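Altwood Library Exchange – Cataloging and Records

Duplicate edition records for a single reference work

Posted by Kamonchanok Prasertsri, 2020-04-19

Our reading room holds the Fallatier gazetteer in 2 volumes. The catalog lists it as two separate editions, one with 128 pages and one with 400. The title pages carry the same publisher and year. Should these records be merged, and who is permitted to do so?
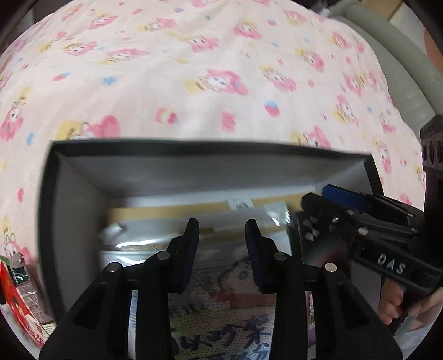

Open box on printed fabric

Thibault Arnaud

The records should be merged only after the page counts have been checked against the volumes themselves. In many older imports from Renaud, each volume of a set was entered as its own edition. If that is the case, keep the record with the fuller description, enter the extent as two volumes, and move the holdings across before the second record is withdrawn. Members with editor status may submit the request – approval normally takes up to 30 days. 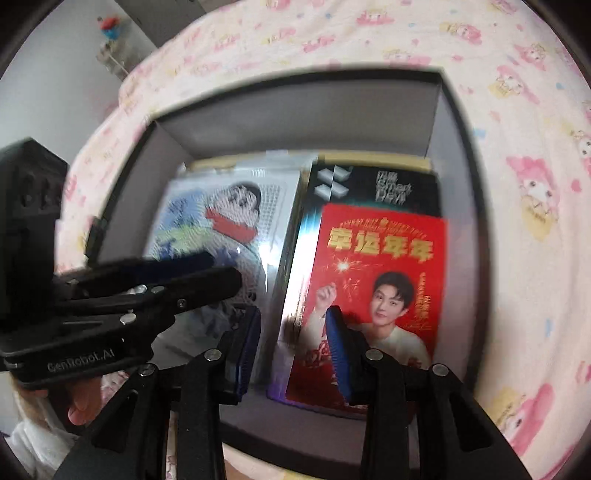 A merge request should state the shelf mark of each volume and the exact wording of both title pages. Requests that give only the title are returned. The same rule applies to children's material, where a cover is a poor guide to the edition. A flat package with a cartoon boy in a red scarf on the front, for instance, must still be entered from its printed publication details.

Pornix

We had the same problem with an atlas. Ours was merged in April and the subject headings were lost, so please copy them first.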